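Llevo una semana sin redes y sigo viva

4 dic 2025

Pues sí, lo he hecho. Borré las tres aplicaciones que más tiempo me robaban y metí el móvil en el cajón de la cocina, al lado de los manteles y de las pilas que nunca sé si están gastadas. No fue ninguna decisión heroica: en agosto me salió el aviso del tiempo de pantalla, lo cerré muy digna y tardé meses en hacerle caso. Soy así, qué le vamos a hacer.

Lo que me empujó de verdad fue el crochet (ya sé, ya sé). Me había apuntado al reto de la manta de Mitik, la tienda de lanas en la que me dejo medio sueldo, y llevaba seis cuadrados hechos cuando el resto del grupo ya estaba rematando el borde. Yo decía que no tenía tiempo. Y luego me pasaba las noches viendo a otra gente tejer en vídeos de un minuto, que tiene delito.

El primer día fue malísimo. Cogía el mando de la tele, lo miraba, lo dejaba. Abrí la nevera tantas veces que el queso y yo ya nos tuteábamos. En el autobús me leí entero el folleto de una clínica dental y la etiqueta de mi propio abrigo (treinta grados, programa delicado, y yo toda la vida lavándolo a cuarenta). El segundo día, más o menos igual, pero con dolor de cabeza.

A partir del tercero la cosa cambió. Me senté en el sofá con la lana mostaza y una infusión de esas de Grukico que huelen a galleta y saben a agua caliente, puse la radio y cuando levanté la vista eran las doce y tenía dos cuadrados nuevos. ¡Dos! Torcidos, vale, uno parece un trapecio, pero ahí están. También he retomado una novela policiaca que tenía abandonada desde la primavera, un tocho de 588 páginas con un inspector danés de apellido Kjærgaard que solo come pan con arenque y está siempre enfadado con su hermana. Me está encantando. He tenido que volver al principio porque no recordaba quién era el muerto, pero me está encantando.

Cosas que he echado de menos: las fotos de los perros de mis amigas, el grupo de recetas (necesito la del bizcocho de calabaza, si alguien la guardó que me la mande por correo) y enterarme de los conciertos. Me perdí el de Sirkach por no mirar el móvil, y eso sí que me dolió, que los sigo desde que tocaban en el bar de abajo de la facultad. Lo demás, la verdad, ni lo recuerdo. Si me preguntas qué vi la noche antes de borrarlo todo no sabría decirte ni una sola cosa.

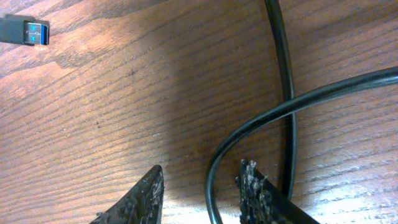 Dormir es lo que más he notado. Antes me metía en la cama con el móvil en la mano y se me hacía la una con los ojos como platos; ahora leo un rato y se me cae el libro en la nariz. He vuelto al despertador de siempre, el de las agujas, que suena como si se acabara el mundo. Y he sacado el cargador del dormitorio, que era lo que más pereza me daba. Ahora los cables viven sobre la mesa, con el USB tumbado sobre las vetas de la madera, bien lejos de la almohada. La primera noche me levanté dos veces a por él, no voy a mentir, y las dos volví a la cama con los pies helados y sin haber mirado nada interesante.

¿Voy a seguir? No del todo, creo. Quiero recuperar una de las aplicaciones, la de las fotos, pero solo los domingos y desde el ordenador, que es tan lento que se me quitan las ganas. Las otras dos se quedan fuera hasta que acabe la manta, que al ritmo que voy puede ser para la comunión de un sobrino que todavía no ha nacido. Me faltan 12 cuadrados y se me ha terminado el color mostaza, así que mañana me toca pasar otra vez por la tienda. Prometo entrar solo a por un ovillo. Bueno, dos, por si acaso.

Si alguna lo ha probado, contadme en los comentarios cuánto aguantasteis y qué hacíais en la cola del súper, que esa parte todavía no la tengo resuelta.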